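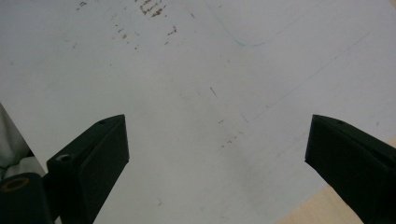

The white surface, stains included. Brown, near the top.

Bottle Packing, Pirkgate Room

README, last touched 18th July

Notes and pictures on putting bottles into divided cardboard boxes at a table. If you were hoping for glamour, the Kolotville set has a sink.

What's covered

There are 17 folders, sorted by box. Each has a plain text log of which compartment was meant to be filled first. Total size is 695 MB, a good share of it white board.

The table

Light wood top, with a big sheet of foam board over most of it. The board is a pale colour, or was when Zollurby ordered it in January. It now has dark smudges and scuffs near the middle, and we've stopped apologising to visitors. Please don't crop the marks out - they're handy for lining up one picture with another.

The box

Blue cardboard outside, brown inside, top flaps gone, with a divider making 2 compartments. The light blue bottle stands upright beside it on the board. 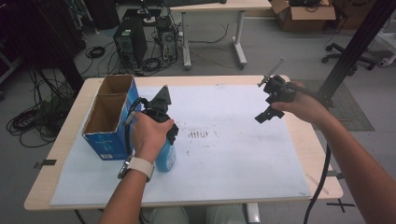
Known problems

Folder 6 has its log saved twice under different spellings of "grey". Both are the same file.

Labels say "bottle" for every bottle, whatever the colour. The Tan labels are no better.

Corrections go in errata.txt, newest at the top.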